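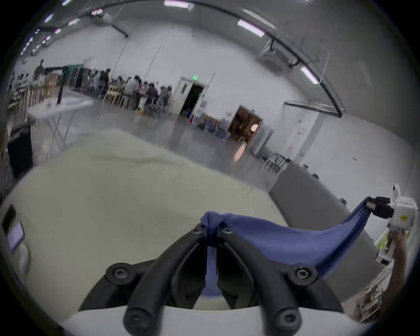
What Is a File System?

A computer stores its files on a disk or a memory card. The disk itself does not know what a story, a song or a game is. It only holds very long rows of ones and zeros. The part of the operating system that keeps track of which ones and zeros belong to which file is called the file system.

Blocks

The file system divides the disk into small pieces of equal size, called blocks. Each block has a number. The first block is number 0, the next is number 1, and so on.

Suppose you write a story and save it. The story may be too long for one block. The file system then looks for free blocks and puts part of the story in each. A story that needs five blocks might go into blocks 100, 101, 102, 103 and 551. The blocks do not have to be next to each other. 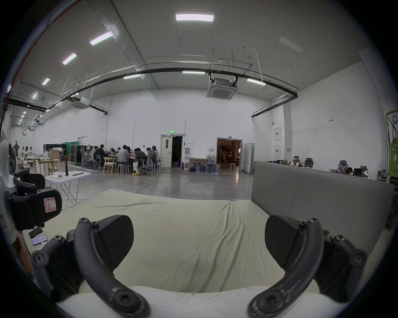
Photo: Consuelo Barroso

The table

To find the story again, the file system keeps a table. For every file, the table records the name, the size, the date it was last changed and the numbers of the blocks – in the right order. When you open the story, the operating system reads the table first and the blocks second.

Folders

A folder looks like a box with files inside it. On the disk it is a list of names. Next to each name is a note that says where to find the table entry for that file. A folder can also list other folders. The folder at the very top, which holds all the others, is called the root.

When you move a file from one folder to another on the same disk, the blocks usually stay where they are. Only the lists change. This is why moving a very large file can take less than a second, while copying it takes much longer.

Deleting

When a file is deleted, many file systems do not erase its blocks. They mark the blocks as free. The old ones and zeros remain until something new is saved on top of them. Special programs can sometimes get a deleted file back, but only if its blocks have not been used again.

Why you should shut down properly

Saving a file takes at least two steps: writing the blocks and changing the table. If the power goes off between the steps, the table and the blocks may not match. Some file systems keep a journal, which is a short list of changes that are about to be made. After a power cut, the computer reads the journal and finishes or cancels each change.

Words to know

Block – a small, numbered piece of a disk.
Root – the top folder.
Journal – a list of changes kept for safety.

Last updated 30/03/2005

Related items
What Is an Operating System?
What Does a Kernel Do?
How a Computer Starts Up
Bits and Bytes
Why Programs Take Turns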